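Drillau hand-held gripper kit, four weeks in

I have wanted a decent way to collect manipulation demos without tying up a robot arm, and the Drillau kit is the first one I'd happily recommend to a friend. You hold the gripper, do the task yourself, and the recording becomes a training example. We bought ours for the Tawhiri project in April and I was hooked by lunchtime!

Setup took 10 minutes. Ashton Fairweather, who had never recorded a demo before, got 103 usable episodes on his first Monday — better than I managed with our old teleop rig in a week. 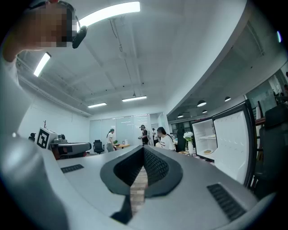 The grip is comfortable for long sessions, and the fingers close smoothly enough that small objects stay put when you want them to. I also love how easy it is to move between rooms, so the policy doesn't end up learning one tabletop in Mikumstead and nothing else.

A few gripes. The export tool is slow (156 episodes kept me waiting through a whole coffee), and the manual skips calibration almost entirely. I'd also like a lighter body for anyone with small hands.

Still, I'm ordering a second one for the Jiltstead office. 4 stars, and a fifth if they fix the exporter.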